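Kirham Residents' Association
Minutes of the general meeting, June
Held in the ground floor common room, Trotcombe Street entrance
Meeting opened 6.35 pm, closed 8.20 pm

Present: 18 residents, as per the sign-in sheet. Apologies were received from units 4 and 31.
Chair: the president. Minutes: the secretary.

1. Minutes of the previous meeting

The May minutes had been put under doors and a copy pinned up beside the lifts. One correction: the bike cage key deposit was recorded as refundable on moving out. It is refundable on return of the key, whether or not the resident is moving. With that change the minutes were accepted.

2. Matters arising

Bike cage. The new padlock is on. Two bikes without tags are still there. Tags will be left on them for one more month and then they go to the council clean-up.

Front door closer. Fixed by the Skerier contractor. Several residents said it now shuts too hard, especially late at night. The secretary will ask them to come back and adjust it.

Letterboxes. No change. Still waiting on a quote.

3. Money

Balance at the end of May was $3,893. Spending for the month was $154, made up of shelf liner, labels and hooks for the laundry, and a new mop head. The shelf liner was bought in one long roll and there is some left over, kept in the cleaning cupboard. A resident asked if the laundry coin money was included in the balance. It is not. That goes to building management and the association does not see it.

The report was accepted.

4. Laundry room

This took up most of the meeting.

4.1 Compartments. The storage compartments have now been relined with the white floral liner. Residents who helped on the day were thanked. The old liner had gone sticky and had to be scraped off in places. It was agreed that nothing is to be glued or taped over the new one. If a piece lifts at the corner, tell the secretary and it will be trimmed and pressed down again.

4.2 Clothes left behind. Complaints continue about washing left in the compartments. The complaint is of two kinds. Some people are leaving clean things there and coming back much later. Others are taking someone else's load out of a machine and putting it wherever there is space, so the owner cannot find it.

The pile below was discussed and has not been claimed. 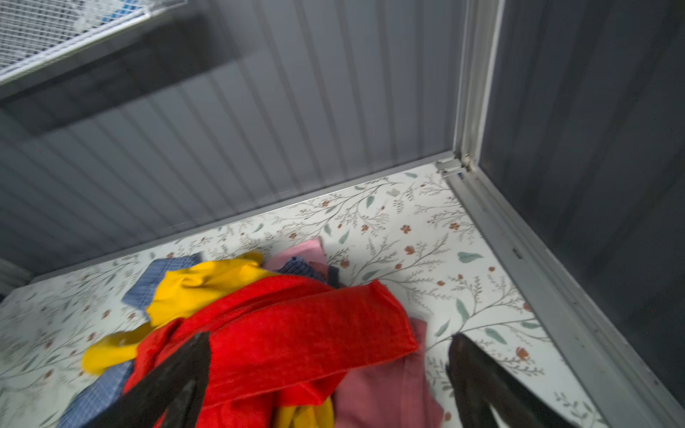 Item 4.2: unclaimed laundry in compartment, including red towel, mustard-yellow garment, pink shirt and blue checked fabric.

The resident from unit 12 said a blue checked tea towel of hers went missing in autumn and she would have a look, though hers had a burn mark near the hem. Nobody else present recognised anything. A notice listing the items will go up beside the lifts for people who were not at the meeting.

There was a long discussion about how long things should be kept. Suggestions ran from two days to a month. Some residents work away and felt that anything under a week was unfair. Others pointed out that there are not enough compartments for the number of units, and a heap sitting in one of them means one less for everybody.

Moved that items left in a compartment may be folded and moved to the unclaimed tub after three days, and kept in the tub for four weeks. After that, anything still usable goes to the Pai Road op shop and the rest is cut up for rags. Carried, two against.

One of the residents voting against asked for it to be recorded that three days is too short over school holidays. It was agreed to suspend the rule for the first two weeks of January.

4.3 Moving other people's washing. Agreed wording for the sign:

If a machine has finished and you need it, wait ten minutes. Then put the whole load in one compartment and keep it together. Write your unit number and the time on the slate. Do not put wet things in with dry things. Do not put anything in the dryer for someone else.

The last line was added after a resident described a jumper that no longer fits anyone over the age of six.

4.4 Colours. A resident asked that towels in strong colours not be put in the same compartment as someone else's whites, as damp towels can mark them. There was general agreement but no motion. A line will be added to the sign if there is room.

4.5 Labels. The new labels are numbered and will go on the front edges. A suggestion to give each floor its own numbers was talked about and put off. Floors two and three do much more washing than the others and it was hard to see how to make it even. To come back in August.

4.6 Lint. The dryer filter is to be cleaned after every load. The lint goes in the bin with the lid and not in the sink. The sink was blocked again in May and was cleared by a resident with a coat hanger.

5. Garden beds

The herb bed has been cut back for winter. The rosemary is staying. Residents may help themselves to parsley but are asked to cut from the outside. A request for a second compost bin was held over until someone has measured the space behind the bin store.

6. Noise

Two complaints about furniture being dragged late in the evening on the top floor. No unit was named. Felt pads for chair legs are available from the secretary at no charge.

7. Other business

Common room bookings. The book has been moved to the drawer under the noticeboard. Please write in pen and put a unit number as well as a name.

Chairs. After using the room, stack chairs no more than six high. A stack fell over last month and chipped the skirting.

Lost keys. A single silver key on a green ring was found on the stairs. See the secretary.

Laundry hours. A resident asked if the hours could be extended to 10 pm. The units next to the laundry were against it because of the spin cycle. Hours stay at 7 am to 9 pm.

8. Actions

Secretary: put up the notice of unclaimed items; print and laminate the new laundry sign; contact Skerier about the door closer.
President: buy a lidded tub for unclaimed items, to cost no more than $40.
Unit 12: check the checked fabric against her missing tea towel.
Unit 9: measure behind the bin store.
Unit 22: put the numbered labels on the compartments.

Next meeting in July, same room, 6.30 pm. Items for the agenda to the secretary's letterbox a week before. Bring your own cup, as the spare ones have been going missing.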